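Un bureau blanc, presque vide (et je tiens à ce qu'il le reste)

25 février

Vite fait avant de repartir, parce que j'avais promis un point sur le coin bureau et que ça traîne depuis novembre. En novembre donc : deux piles de papiers, trois mugs, un chargeur de téléphone dont le téléphone est mort, des factures Altex sous une plante morte elle aussi. Le grand bureau blanc réglable, payé 386 euros en promo, on n'en voyait plus la couleur.

J'ai tout vidé. Tout. Par terre d'abord, mauvaise idée, on marchait dessus pendant quatre jours. Ensuite dans des cartons Bautista (les petits, ceux à poignées, les grands je n'arrive pas à les soulever une fois pleins).

Le tri

Ma méthode, si on peut appeler ça une méthode. Un carton pour ce qui sert toutes les semaines. Un pour ce qui sert de temps en temps. Un pour ce que je n'ose pas jeter. Le dernier a débordé le premier soir, évidemment.

Les papiers : passés au scanner, classeur Dinimgate pour les originaux à garder, le reste au recyclage. J'ai retrouvé une garantie pour un grille-pain que je n'ai plus depuis deux déménagements. Et un chèque de 20 euros, périmé. Tant pis.

Les câbles, c'est le pire. Une soirée entière. J'ai gardé ceux dont je savais à quoi ils servent, plus deux « au cas où » – je sais, je sais. Étiquettes en papier collant, écrites à la main, déjà à moitié illisibles.

Les stylos : testés un par un sur une enveloppe. Plus de la moitié à la poubelle. Ca fait un bien fou.

Le plateau

Une fois nettoyé (eau tiède, savon noir, chiffon microfibre, et pas la poudre abrasive, j'ai ruiné une table basse comme ça) il restait le rectangle. Une marque à peine visible, vers le milieu du plateau. J'ai frotté, elle est toujours là. Je m'y suis faite. De loin on ne la remarque que si on la cherche, et maintenant que j'en ai parlé vous allez tous la chercher.

J'aime beaucoup la découpe arrondie sur le bord avant. Au départ je trouvais ça moche, très bureau d'entreprise. En fait on s'y glisse, les coudes tiennent tout seuls. Le pied à base plate, par contre, ramasse la poussière comme pas possible. Un coup de chiffon chaque semaine, sinon c'est gris.

Règle du moment : une seule chose à la fois sur le plateau. Une boisson, point. Avec un bouchon qui visse, vu mon passé avec les mugs de café. Bouchon vert pour la bouteille du jour, au moins on la repère de loin sur tout ce blanc.
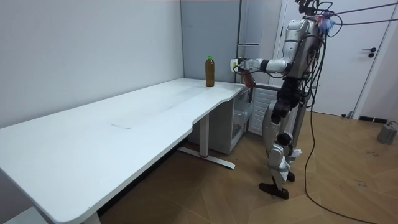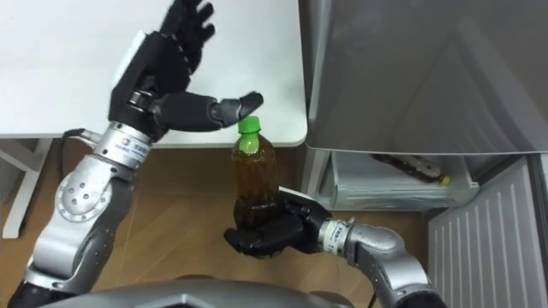
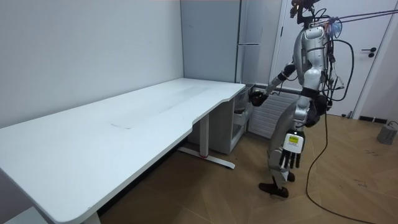 Autour du bureau

Le coin du fond me donne encore du souci. Le petit rangement bas au bout du plateau est pratique pour tout ce qui est petit et sombre et qu'on perd ailleurs, mais je ne le ferme jamais complètement. Mauvaise habitude. J'ai essayé des séparateurs Jotham à l'intérieur, trop hauts de quelques millimètres, il faudrait les recouper. Ils attendent dans l'entrée avec la scie que je n'ai pas rendue.

Le radiateur : rien devant, normalement. C'était devenu l'endroit où je posais les sacs, et on chauffait les sacs. Depuis que c'est dégagé la pièce est plus agréable le matin, ou alors c'est dans ma tête.

Le grand meuble gris, lui, ne bouge pas. Trop lourd, et puis où le mettre. J'avais pensé à le repeindre en blanc pour l'assortir au bureau, devis d'un artisan du quartier : 336 euros. Non merci. Le gris va bien avec le mur finalement.

Le sol en bois, j'ai passé l'aspirateur puis la serpillère bien essorée. Il faudrait remettre des patins de feutre sous les pieds du bureau, je le note ici pour ne pas l'oublier (je vais l'oublier).

Ce que j'ai dépensé

Je m'étais fixé 200 euros pour tout le reste, hors bureau. Cartons, classeurs, séparateurs, chiffons, une lampe que j'ai finalement rapportée. Je suis restée en dessous, mais de pas grand chose. Les séparateurs comptent dedans alors qu'ils ne servent à rien pour l'instant, ça m'énerve un peu.

Ce qui marche, ce qui ne marche pas

Marche : vider le plateau le soir. Ça prend deux minutes si on n'a pas laissé traîner la journée d'avant. Je le fais pendant que l'eau des pâtes chauffe.

Marche : le carton « de temps en temps » rangé dans une autre pièce. Je suis allée le voir une fois en trois semaines.

Marche pas : le bac à courrier. Il est devenu la nouvelle pile. Je vais l'enlever et ouvrir les enveloppes debout dans l'entrée, au-dessus de la poubelle.

Marche pas non plus : la plante de remplacement. Pas assez de lumière dans ce coin je pense, elle est partie dans la cuisine.

Moyen : monter et descendre le bureau. Je m'étais juré de travailler debout tous les matins. J'ai tenu une semaine. Maintenant c'est plutôt une demi-heure après manger, quand j'y pense, et il faut que je trouve un tapis un peu mou parce que mes talons n'aiment pas du tout.

Pour la suite, le mur gris clair au-dessus du plateau. J'hésite entre une étagère fine et rien du tout. Une étagère, je la connais, elle sera pleine en quinze jours. Si vous avez un modèle vraiment étroit qui ne demande pas de percer partout, dites-le en commentaire, je lis tout même si je réponds avec du retard. Et pour la marque rectangulaire aussi, si quelqun a une astuce – j'ai déjà essayé le bicarbonate.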